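The Mending Pile, the Folding Pile, and the Bin in Between

12 February 2022

I have been putting off the laundry post since October, when I promised it to those of you who wrote in after the closet one. Well, the closet is still mostly in order (mostly!), but the clean laundry has never behaved as well as the shelves it is supposed to go on.

Clean clothes come out of the dryer in our house faster than anyone wants to fold them. For years they went onto the bed, then onto the chair when we needed the bed, and then back to the bed in the morning. I once moved the same plaid shirt back and forth for eight days before I put it on, wrinkles and all, and wore it to the hardware store in Pritmont.

What finally helped was a table. I know that sounds like very little for a whole blog post, but bear with me. A bed is too low and too soft, and my back has opinions about it. A wooden table at hip height lets me spread a shirt out flat and smooth the sleeves with my palms, and I can see the whole load at once instead of digging for the other half of something.

The second thing was a plain bin, the kind with no lid. I bought mine at Zelitz for eight dollars, and I have since been back for another. Everything comes out of the bin and onto the table in a heap, and I don't try to be neat about that part. Then I pull the big pieces first - the sweatshirts, the heavy dark things, anything that is hiding three smaller things underneath it. After that the heap looks half as bad, and I usually get my second wind and put the radio on.

White things I leave for the end. They show every crease, so I like to have the table nearly clear and my patience nearly full, though the second part doesn't always work out. My mother ironed hers, pillowcases included, and I would like to say I do the same. I own an Amano iron. It lives behind the vacuum.
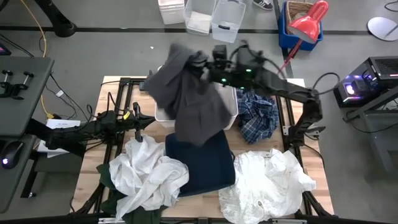

Do you really keep the whites for last? Clerberg Cottage asked me that when I shared this on the message board, and went on to say that in their house the whites go first, while the table is clean, and the dark things can take their chances with the lint. I have been turning that over all week. My navy things do pick up every bit of fluff going, so maybe there is something in it, and I am going to try it their way with the next load.

The towels are a different story and they have their own shelf, their own fold and their own set of arguments, so I'll save those for next time. The second bin is already full of them.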